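Service desk > Hardware > Desktops > Ticket 419

Search tickets Type a word or number Go

Subject: Desktop shuts off by itself after start
Opened by: Impi Hämäläinen
Handled by: Lenni Toivonen
Status: waiting for part

Impi wrote:
The Dell computer at the Delluten counter starts normally, but after 3 minutes it goes off. The fan is very loud before this. I have tried another wall outlet and the result is the same.

Lenni wrote:
Thank you for the clear report. I started it two times at the counter and it went off both times. The event list shows only that the power was lost. I changed the power cord, no difference. I took the computer with me to the workshop.

Lenni wrote:
Side panel is off. There was much dust between the fins of the cooler, and the old paste was dry like chalk. I removed the cooler and cleaned the top of the processor. The processor stays in the socket, I did not open the lever.

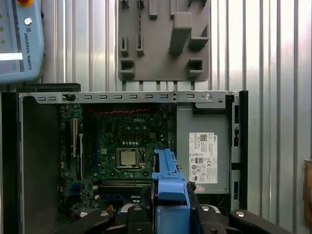

One of the cooler screws does not hold anymore, the thread is worn. I think the cooler was sitting a little crooked and this explains the heat. I do not want to put the same one back. Please do not connect the power before the new cooler is in place.

Tiina Peltonen wrote:
Cooler and paste are ordered from Ivance. They promise delivery in 2 days. Should we change the power supply also?

Lenni wrote:
Not yet, please. First I want to test with the new cooler for one full afternoon. Impi can use the spare laptop until then, it is in the cabinet next to the printer.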